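Subject: Re: [kitchen-garden] Worms, scraps and giving up on the big heap

On Wednesday, a list member wrote:

> I'm about ready to quit composting. We have a small yard, the heap
> has been sitting against the back fence since spring, and it's just
> a cold gray lump with eggshells in it. My husband says it smells.
> I say it doesn't, but I do notice I've stopped going near it.
> Is a worm bin any easier? I saw one from Zolletness that's supposed
> to be good for a family, but it isn't cheap and I don't want two
> dead projects. What do you all do in the winter? And how do you
> keep the scraps from getting disgusting before they even leave
> the kitchen?

Oh, please don't quit yet! I had the exact same lump for two years and I was sure it was a personal failing. I have opinions on all of this, so get yourself some coffee. I've put in headings because last time I wrote one of these long ones somebody told me (kindly) that they couldn't find the part they wanted.

THE COLD GRAY LUMP

Mine was cold for the dullest reason in the world, it was all kitchen stuff and grass and hardly anything brown. I'd read about browns and greens and thought, sure, I throw a paper towel in now and then. No. You want a lot more brown than you think. I keep a trash can of dry leaves right next to the heap now, and every time I tip the scraps in I put two or three big handfuls of leaves on top before I walk away. If I have to go find the leaves, I don't do it. That's just how I am.

The other thing was size. My first heap was maybe knee high, and a little heap like that loses its heat as fast as it makes it. I took the whole mess apart one weekend, mixed in a bag of shredded leaves and some torn-up cardboard, wet it down, and piled it back up to my waist. Three days later I stuck my arm in and pulled it right back out again, it was that hot! I was so proud I made my sister come over and feel it.

The eggshells will still be there, by the way. They're always still there. Crush them first if it bothers you.

IN THE KITCHEN

I went through every fancy crock with a charcoal filter, and what I like best is a plain little round bin with no lid at all, one that's easy to rinse. Empty it every night after supper, even when there's hardly anything in it. If you can't get outside every night, freeze the wet stuff in an old bread bag and take it out frozen. It breaks down faster that way too.

A sheet of newspaper in the bottom saves you a lot of scraping. Coffee grounds on top of onion skins helps with the smell, and melon rinds want cutting up small or you'll be looking at them until December. 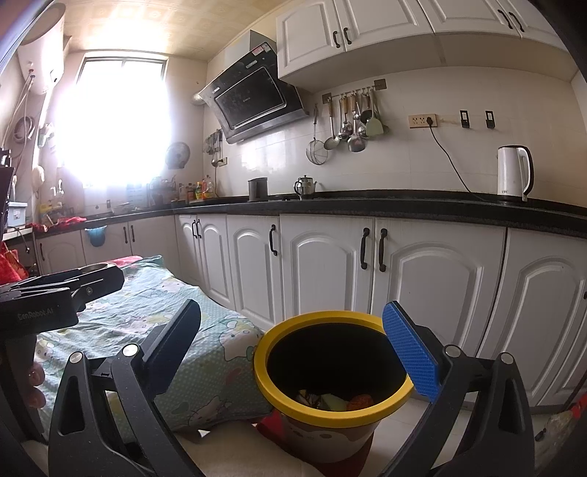 WORMS, YES OR NO

Okay, the Zolletness. I don't own that one, but I had a neighbor's hand-me-down Bistier for a good while, and from what I can tell they're the same idea, stacking trays with a spigot at the bottom. Mine cost me nothing, so I was in a forgiving mood.

Are worms easier? Kind of? They're less work for your back and more work for your head. You can't just dump a whole pot's worth of potato peel on them and wander off. The first month I fed them way too much, because I felt sorry for them, and I got fruit flies like you wouldn't believe. I cut back to one small bowl twice a week, buried it under damp shredded paper, and the flies were gone by the next month.

What they don't like: citrus, onions, anything salty or greasy. What they go crazy for: squash. If you have an old pumkin, put it in there and stand back (sorry, pumpkin, this keyboard). Keep them out of the sun and somewhere that doesn't freeze. Mine lived in the laundry room and I promise you there was no smell, my mother-in-law stayed a week and never knew.

If I were you I'd fix the heap first and think about worms after that. You've already got the heap.

WINTER

I keep right on adding to mine. It stops cooking when it gets really cold and just sits there frozen like a big ugly cake, and that's fine. In spring it thaws, it's a slimy horror for a week, you turn it with a lot of leaves, and off it goes. An old piece of carpet over the top keeps the rain out. Somebody on here uses a shower curtain, and I'd guess that works as well.

I do keep the winter cooking in mind, though. We eat a lot more soup, so there's a lot more peel, and I end up doing most of my prep sitting down at the table with a bowl for the carrots and a bowl for the ends. I put a wipeable cloth down and do it all in one go on the weekend, enough for several suppers.

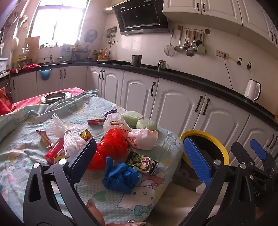
Then whatever's left over in the way of tops and ends goes into a stock bag in the freezer first, and only gets to the heap after it's been boiled to death. Twice used! Boiled vegetables are mushy, so they need extra leaves on top, but they vanish in no time.

ODDS AND ENDS

Compostable bags: I tried the Virnusus ones because they were on sale. They were still bags when I turned the heap in spring. Maybe they do better in a city pickup program. I went back to newspaper.

Thermometer: fun, but you don't need one. Your arm works. I bought the long Wihongi one anyway and yes, I check it more than I check my mail.

Rats: no meat, no bread, no cheese, and put hardware cloth under the heap before you build it. I did it after, and lifting that pile a second time was not a good afternoon.

Smell: if it's sour, it's too wet, so add leaves and fluff it up. If it's like ammonia, too much green, so same answer. Pretty much everything is more leaves. Ask your neighbors for theirs in the fall, they'll think you're odd but they'll hand them right over the fence.

Write back and tell us if it heats up. And tell your husband to go stand downwind of it once you've got the leaves in!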